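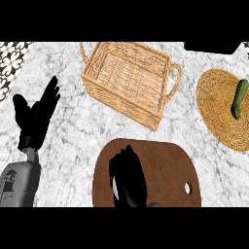

Bras de cuisine : que faire quand une main reste posée sur la planche

La panne arrive surtout en préparation froide. Le programme tourne, une main s'arrête au-dessus ou au contact de la planche à découper, l'autre reste levée, et le pupitre affiche un défaut de position. Chez nous, sur le poste Zirano à deux bras, c'est le défaut 82. Les gestes qui suivent valent pour la plupart des installations du même genre, mais gardez la notice du vôtre à portée de main.

Avant de toucher à quoi que ce soit

Appuyez sur l'arrêt d'urgence, même si rien ne bouge. Un bras en défaut n'est pas un bras hors tension : il garde parfois son couple et peut repartir dès que l'obstacle disparaît. Coupez ensuite l'interrupteur général et comptez 7 secondes avant d'approcher les mains. Retirez d'abord les couteaux du plan de travail, puis ce qui se renverse.

Ne tirez jamais sur les doigts. Les phalanges sont la partie la plus fragile et une articulation forcée coûte plus cher qu'un repas raté. Si la main doit être déplacée, soutenez l'avant-bras et accompagnez-le doucement, freins desserrés selon la notice.

Chercher la cause

Regardez la planche en premier. Une planche qui a glissé de deux centimètres suffit pour que la main descende trop tôt ou à côté. Un torchon humide dessous règle la question sur la pierre et le marbre, où tout glisse.

Cherchez ensuite les petits objets oubliés : bouchon, couvercle, étiquette, rondelle de légume. Le détecteur les confond volontiers avec l'aliment à saisir. 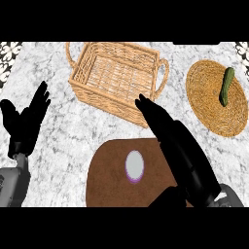
Petit objet ovale à liseré violet sur la planche brune, avant-bras droit au-dessus du bord.

Vérifiez enfin les repères du simulateur si vous en utilisez un. Noemí Solís, qui règle nos séquences, rejoue chaque trajet à l'écran avec la même disposition que sur le plan : corbeille, set rond, concombre, planche. Un trajet peut passer 100 fois de suite en simulation et buter au premier essai réel parce que la planche est plus épaisse que le modèle. Mesurez la vôtre au pied à coulisse et corrigez la valeur.

Remettre en route

Videz la planche. Reprenez à vitesse réduite, sans couteau et sans aliment, une personne à côté de l'arrêt d'urgence. Faites d'abord bouger un seul bras, puis l'autre, puis les deux. En cas de bruit sec ou de tremblement dans le poignet, arrêtez et appelez le dépannage.

Nettoyez les doigts avec un chiffon à peine humide - pas de spray, le liquide entre dans les joints. Nous changeons les gants de protection Odari en août, avant la reprise, ou plus tôt s'ils sont fendus.

Notez le défaut dans un cahier : l'heure, le bras concerné, ce qui se trouvait sur la planche. Si le même numéro revient trois fois, la cause est rarement un objet oublié. Voyez plutôt l'étalonnage du poignet ou un câble pincé à l'arrière du socle.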